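PRESS RELEASE
For immediate use, 2022-10-15

Tonetow cable amnesty opens to all households

Got a drawer full of old leads? Bring them in. Tonetow, the repair and reuse shop at Kotby, is taking unwanted power cables, chargers and extension leads from today until the end of October. Free, no booking.
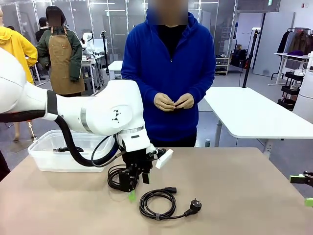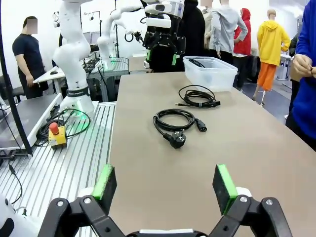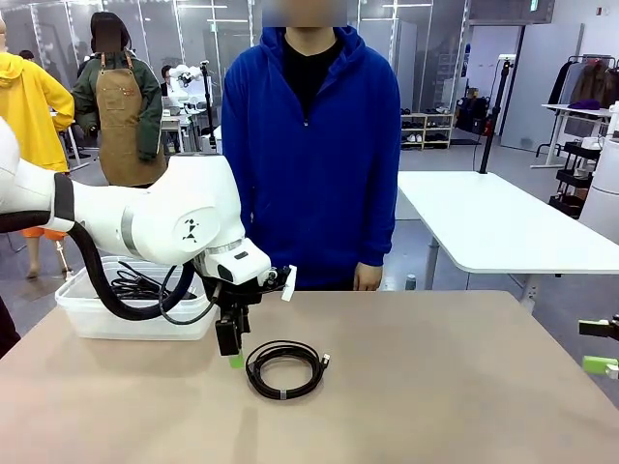
Tabletops at Kotby. Coiled black cable in the second and third pictures.

Last year's amnesty brought in 2619 leads. Of those 2537 were fit to go back out after testing, the rest went for copper recovery with Saarela. This year the target is simply more, says organiser Sarita Vashisht.

"People keep them for years in case. Then they buy a new one anyway as they can't find the right one," she said. "Bring the lot, tangled is fine, we'll sort it."

What we can take: kettle leads, laptop chargers, phone chargers, TV and aerial leads, extension leads up to 2 metres. Plugs can be on or off.

What we cant take: anything burnt or with bare wire showing, Christmas lights, car batteries, loose lithium cells.

Tested leads will be given away at the front desk from the last week of the month. Schools and community groups can ask for a mixed box, first come first served. Sarneo is paying for the first 500 test labels and has lent a second tester.

Aitana Vallejo, who runs the test bench, is also after people who can spare a morning. Training given, tea provided, you do need to be over 16.

Drop off at the side door, Tuesday to Saturday, 10 till 4. Parking is tight so please dont block the bakery gate.

Groups with a large load should ring ahead and ask for Gonzalo Echevarría.

ENDS

Notes to editors
Interviews with Sarita Vashisht availble on request. Press contact: Florencio Valcárcel, Tonetow.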